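Against the Countertop Drying Rack

2022-08-09

Most kitchen advice treats drying as the part of dishwashing that takes care of itself. The dishes are washed, they are put somewhere, and at some later time they are put away. I think this is a mistake in planning, and it costs more counter space than any appliance people complain about. My position is that the drying rack belongs inside the sink, in the second basin, and that a kitchen without a second basin should be laid out again before it is given a rack on the counter.

Start with area. The counter run in my last apartment, in the Floltham building, was 36 inches long between the stove and the wall. A rack with a drip tray took up half of it. What remained was wide enough for a cutting board and nothing else, so every meal began by moving the rack to the stove and every meal ended by moving it back. The rack was seldom empty, and moving a loaded rack is how plates get chipped.

Then drainage. A countertop tray collects water and holds it. The tray has to be tipped out, and in practice it is tipped out when it starts to smell. Hard water leaves scale along the low edge. The Lullusura tray I owned had a spout meant to run into the sink, but the spout sat level with the counter and the water stayed where it was. I shimmed the back feet with folded cardboard, and the cardboard got wet. A rack set in a basin drains into the basin, with no tray to level and no spout to aim.

The usual objection is that a double sink gives up too much. One large basin takes a roasting pan flat, and two smaller ones do not. I accept this. I own one roasting pan and use it perhaps twice a year, and I wash it at an angle. Plates and cups are washed every day. A sink should be sized for the daily load.

A second objection is that a dishwasher makes the rack unnecessary. It reduces the load but does not remove it. Wooden spoons, good knives and the one plate needed again in ten minutes will still be washed by hand. A drawer dishwasher helps more here than a full-height one, in my view, since a small load is worth running. It should be installed beside the sink cabinet and nowhere else. A wet cup should travel over the sink or over the open drawer, never over a floor. I have seen a Jivus remodel plan with the dishwasher on an island, 2 paces from the faucet, and the owner now keeps a mat there all year.

Material matters less than people assume. Plain wire is fine if the tines are close enough to hold a small plate upright. Nair sells a folding version that fits most basins, and it folds whether or not you want it to. I prefer a rigid frame with a lip that can sit over the basin rim. For counters I have no strong opinion, except that marble needs wiping more often than its owners expect and is one more reason to keep standing water off it.

Cost is the remaining point. A quote I received for replacing a single sink with a double, including the cutout, came to 900 dollars, against nearly 2000 for extending the counter by the width of a rack. The first option returns the whole counter. The second buys a place to keep a wet tray.

A rack in the right basin, and a dishwasher drawer under the same counter:

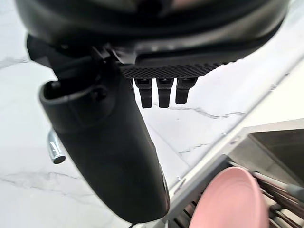
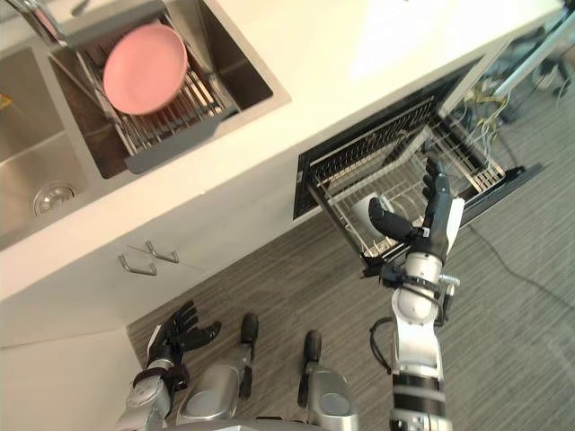

Does a rack in the second basin get in the way when both basins are needed?

It does on occasion. Lift it out, stand it on a towel, and put it back when the large items are done. In my kitchen that happens less than once a week.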